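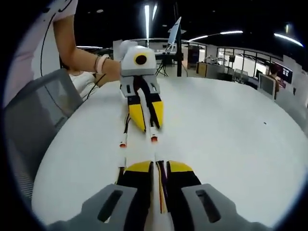

Two of our hand-held grippers facing each other across the big white table.

Shared workshop opens up its home-built gripper project

Hello from Polluddale! I'm Margarida Mota, and I look after the Kemard build at the Alleck shared workshop. We're opening the project to new builders in August — come along if you can hold a screwdriver (or fancy learning).

Kemard is a hand-held gripper with yellow-tipped fingers and a lens on top, made to be put together at home. Our drawings have been downloaded over 900 times so far, and the Thampi fund has just given us £1000 for parts. I may have done a small dance!
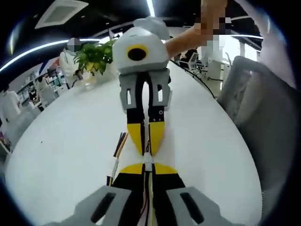 Finger to finger at the table, with thin sticks or cables lying beside the tips.

Thin wires are what we practise on most. They roll, they spring back, they hide under your fingertips, and I've lost more evenings to them than I'd like to admit. The new parts list comes to £562 for a pair,
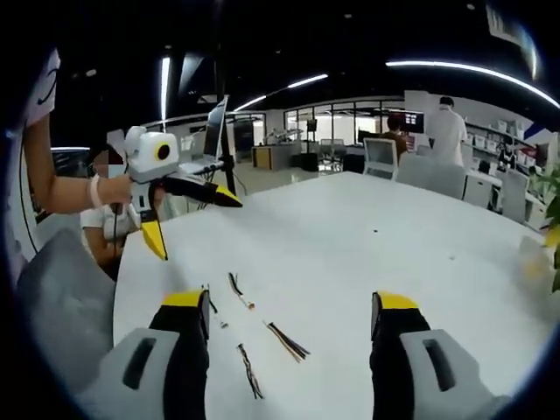 and we'd love to get that down, so if you've a cheaper way of doing the finger mounts, please bring it. Sessions start at 2 pm and places are free. Ask for me at the Alleck front desk.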